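Altix cup-handling demo set: notes and data card

Version 2 of this card. The first one was written the night after the open day and was too kind. I have left the parts that held up and rewritten the rest.

The recordings come from the Altix open day in Lanirville, where visitors were invited to watch paper cups being handled with a hand-held gripper and, if they felt like it, to have a go themselves. I went as a skeptic and came home with the data, so somebody had to write the card. 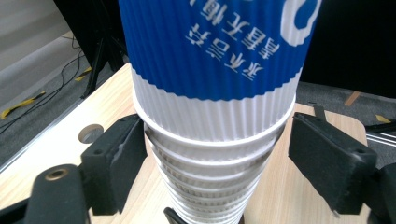
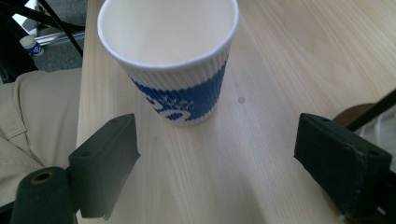
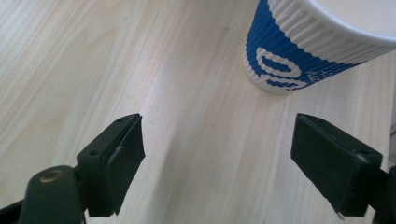 What the set is

336 recorded episodes of a person working with paper cups on a table, captured with a camera mounted on the gripper. Each episode has video, gripper width and an estimated tool path. The two tasks are:

stack: pick up a cup and place it on or into another cup or a stack
move: pick up a cup and put it down somewhere else on the table

The banner over the door said "Robots learn from you." No robot learned anything in Lanirville that afternoon. A person held the tool, a person decided where to go, and a person closed the fingers. What was on show was data collection, and Altix should have put that on the banner. Several visitors near me left believing they had watched a machine stack cups on its own.

How it was collected

Sessions ran from late morning until the doors shut at 4 p.m. An operator from Altix did the first run of each block, then handed the tool over to whoever was next in line. Operator and visitor episodes are both included and are told apart by the source field. Please use that field. The two groups look very different when you plot speed, and mixing them without thinking is a good way to get a policy that hesitates over everything.

Instructions to visitors were spoken, short, and changed over the day. Early on, people were told to go slowly. By lunch they were told to go at whatever speed felt natural. This is not recorded anywhere in the files. You can guess at it from the episode order, but it would be a guess.

Contents

episodes/ one folder per episode, with video and a tool path file
labels.csv task, source, outcome, start and end frame
calib/ camera calibration, one file for the whole day
skipped.txt episodes removed before release, with a word or two on each

Outcome is one of done, dropped, crushed, gave_up. I checked the labels by watching every video at double speed and changed 20 of them. Most of my changes went from done to crushed. The original labeler seems to have counted a cup as fine if it was still standing, even with a dent you could see from the next table. I count a dent you can see as crushed. If you disagree, the old labels are in the column called outcome_v1.

Things the demo claimed, and what I think

"Anyone can teach it in minutes." Anyone can make a recording in minutes. Whether the recording is worth keeping is another matter, and skipped.txt is longer than I would like.

"Works in any room." The whole set comes from a single room with daylight coming in. Train on this alone and I would expect trouble on a dark table, under ceiling lights, or with a cup that isn't white and blue. I haven't tested that. As far as I could find out, neither has Altix, and when I asked at the desk I was given a brochure.

"Transfers to any arm." Denance makes the arm that was named in the talk. There was a slide. I asked for a success rate on that arm with this gripper and was told the number was coming in July. I will add it here if it does.

I'll give them this much: the tool path is better than I expected. I looked at the start and end of each episode for drift and the bad cases were few and easy to spot, mostly where a visitor swung the tool away from the table to talk to someone. The foam-like padding on the fingers also seems a sensible choice for paper.

Known problems

The gripper width reading sticks at its last value in some episodes. These are marked width_ok = 0. Don't try to repair them by smoothing; I did, and it made the closing moment look earlier than it was.

Feet, legs and furniture appear at the sides of the video. Faces were blurred before release by Mensah, the company that did the cleanup, and I found no misses, but I am one person with one pair of eyes. If you find a face, write to me and I will pull the episode the same day.

There is no sound. It was recorded and then removed, for the good reason that people chat.

Left and right hand use isn't labeled. I would like it to be. You can sometimes tell from the motion.

Cups were reused until they were too soft to stack, and there is no cup ID. So a late episode may show a cup that has already been squeezed several times. Anyone studying grip force from this set should think hard before starting.

Suggested split

Hold out by session block, and keep visitors who did several runs on one side of the split. A random split puts near copies of the same motion in both train and test and gives you a lovely score that means nothing. The demo talk quoted a score like that. When I asked how the split was made, the answer was "randomly."

Use

Fine for teaching, for trying out a loader, and for small tests of grasping on light objects. I would not use it as the only evidence for a claim about general handling, and I would not compare it with larger sets without saying how narrow it is.

You may share and change the files as long as you keep this card with them, including the grumpy parts. Altix asked for a softer wording in the section on claims. I offered to print their reply next to mine and have not had one yet.

Changes

v2: outcome labels rechecked, width_ok column added, section on claims rewritten
v1: first release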